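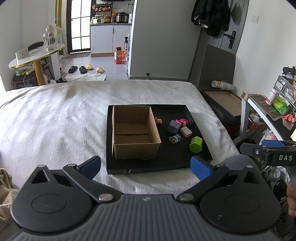
Box on the left, the six still waiting on the right. Bed doubling as workbench.

Small toys in a studio flat: one box or a proper system?

Forum: Small Spaces > Storage and Tidying

letolside_lou
Posted Thursday, 7:52 pm

Right, settle something for me. I live in one room. The kitchen is over there, the door is over there, and the bed is everywhere else. My niece comes to stay every second weekend and leaves behind a population of tiny toys, which I then find with my feet.

My current method is a black tray on the bed with an open cardboard box in it. Everything small goes on the tray first and then into the box. The tray has raised edges so nothing makes a run for the blanket, and when I need to sleep the whole lot gets lifted off in one go.

My partner, Cayetano, reckons this is a stage on the way to a system and that I should buy one of those drawer units with dividers. He has sent me a link. It is $152. The toys, all up, might be worth nine.

Box or drawers?

GrumpyAtRenness
Posted Thursday, 8:10 pm

Box. Next question.

yutong_q
Posted Thursday, 8:24 pm

Drawers, sorry. I ran a box for years and all a box does is hide the problem in a pile. The kid wants the pink doll, the pink doll is at the bottom, the box gets upended, and you're back where you started with a worse attitude.

You've already got a clear drawer box on that white shelving. Clear one drawer and you're done, no $152 required.

– Yutong Qian, two kids, 41 square metres

letolside_lou
Posted Thursday, 8:31 pm

The clear drawers are spoken for. Batteries, hair ties, and a drawer I don't open.

GrumpyAtRenness
Posted Thursday, 8:33 pm

Everyone has that drawer. Leave it be.

My argument for the box: tipping it out IS the game. My grandson has a whole bucket of little animals and the tipping is the best bit of his visit. Sort them into compartments and he'd find something else to tip, and I'd rather it wasn't the rice cooker.

mrs_cemerance
Posted Thursday, 8:47 pm

Can I ask about the tray? I like the tray more than the box, to be truthful. Mine is a baking tray and the edges are too low, so anything with a bit of roll in it goes straight over the side and under the couch. Did you buy it for this or did it come from something?

letolside_lou
Posted Thursday, 9:02 pm

Boot tray! Never met a boot. It was meant to go by the door, which is why the slippers are still lying about on the floor over there like they've been evicted. I brought it home in May, put it on the bed while I cleared a spot for it, and there it stayed.

mrs_cemerance
Posted Thursday, 9:05 pm

A boot tray. Of course. Thank you, going to the hardware store on the weekend.

yutong_q
Posted Thursday, 9:11 pm

So the boots have nowhere to live because the toys have the boot tray. This is what I mean about systems.

letolside_lou
Posted Thursday, 9:13 pm

I feel seen and I don't care for it.

Iglesias77
Posted Thursday, 9:40 pm

Going to disagree with both camps. Cardboard is the weak point. I moved a cupboard's worth of kids' stuff into cardboard boxes and the corners went soft within a season, then the bottom of one let go on the stairs. Get a fabric cube or a cheap plastic tub, same size, same idea, keep the tray. You don't need dividers for six toys.

GrumpyAtRenness
Posted Thursday, 9:44 pm

It's free and it came with something else in it. When the bottom goes you get another box. I have had 7 in rotation and never paid for one.

Iglesias77
Posted Thursday, 9:46 pm

And how many have you got flattened behind the fridge "in case"?

GrumpyAtRenness
Posted Thursday, 9:52 pm

That's between me and the fridge.

yutong_q
Posted Thursday, 10:03 pm

Since we're nitpicking: Lou, put the figurines in last. The little tan animal is going to vanish under that green hexagon thing if it goes in first, and that's your Sunday night phone call sorted. "Where is he? Is he cold?" I've taken that call. Blocky things on the bottom, anything with a face on top.

letolside_lou
Posted Thursday, 10:10 pm

That's good advice, and I resent how quickly I got up to do it.

Cayetano Quintana
Posted Thursday, 10:26 pm

Made an account for this. For the record, the drawer unit had free delivery. Also for the record, it was never only the toys, it was the toys and the paper cups and whatever is happening with the orange things on the shelf. I counted everything small in this flat one rainy afternoon and stopped at 688.

letolside_lou
Posted Thursday, 10:29 pm

He did count. I thought he was doing his tax.

GrumpyAtRenness
Posted Thursday, 10:31 pm

688 items is four boxes, tops. Welcome to the forum, mate.

mrs_cemerance
Posted Friday, 7:15 am

Does the boot tray come in a bigger size, do you know? The couch situation is worse than I let on.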